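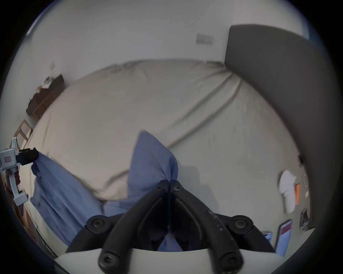 Blue cover going on over the cream sheet, grey headboard to the right.

Subject: Re: [homelist] Duvet covers, and sheets that won't lie flat
Date: 24th October

Hello all,

I've been meaning to answer this since it came round, and as I've got the bed half made at the moment I may as well do it now. The fitted sheet is in a right state! I know it's got great long creases right across it, and they run up towards the headboard however I tug at it. More on that further down.

The earlier message said:

> We moved into the flat in Gadska in May and bought a proper upholstered
> bed, the first one we've ever had, and now I can't make it. The headboard
> is lovely but it's so solid that I can't get my hands down behind the
> mattress. The fitted sheet pings off at that end every other night. Then
> there's the duvet cover, which I do by climbing inside it, and I'm too
> old for that. Does anyone have a method? Also is it worth paying more for
> the Mernidine sets or are they the same as the ones on the market?
> Everyone at work says Mernidine but none of them can tell me why.

Right. The headboard first. Ours is tall and grey and padded as well, and I had precisely this trouble for the first couple of months. What sorted it was pulling the mattress down the bed by a hand's width before starting, doing both top corners while there's a gap, and then shoving the whole lot back up with my knees. It looks ridiculous but it holds. If yours still pings off, measure how deep the mattress is, because I'd bet the sheet is too shallow. I bought two that said "deep" on the packet and neither of them was, so now I take the tape measure out of the drawer and check the actual number before I part with any money.

The creases are another matter. I fold my sheets up small (the airing cupboard is tiny) and they come out looking like a road map. You can iron them if you've got that sort of life. I put mine on slightly damp once and regretted it at bedtime. Mostly I pull the corners tight and leave it, it's under a duvet after all.

Now for anything big that has to go over the top. I used to grab the middle and fling it, and it would land in a heap on one side every single time. These days I find a corner first, get a good hold on that, and take another bit of the cloth further along in the other hand. Lift the second bit up so there's some air under it, then draw the whole thing across. You get a sort of tent in the middle of the bed for a moment and then you can let it down and go round tidying the edges. With a duvet cover I'd do the same once the duvet's in it. For getting the duvet in, turn the cover inside out, put your hands in right to the far corners, take hold of the duvet corners through the cloth and shake it down over them. No climbing inside! I timed it against my old way and it saved me around 20 minutes a month, if you count the sulking.

As for Mernidine, I've got one set and it's fine. Soft enough, the colour has stayed put, but the buttons are fiddly and there are too many of them. My other sets came from the Clerkex shop by the station, the end of line shelf at the back, and I couldn't tell you which was which in the dark. I'd spend the difference on a spare fitted sheet. Two fitted sheets to every cover is the right number in my house, as the bottom one always goes thin first.

One thing I haven't solved is light switches. Ours are on the wall just by the headboard, a whole row of them on the one plate, and I still can't remember which does what, so going to bed is a bit of a light show. Has anyone put little stickers on theirs, and did they stay on? I tried a paper label and it curled up.

Oh, and whoever was asking about the Yatsenko drying rack a while back, yes, it will take a double cover if you fold it over once, but a king size drags on the floor.

Must go and finish the bed, it's still all bunched up and I'd like to sit on it with a cup of tea.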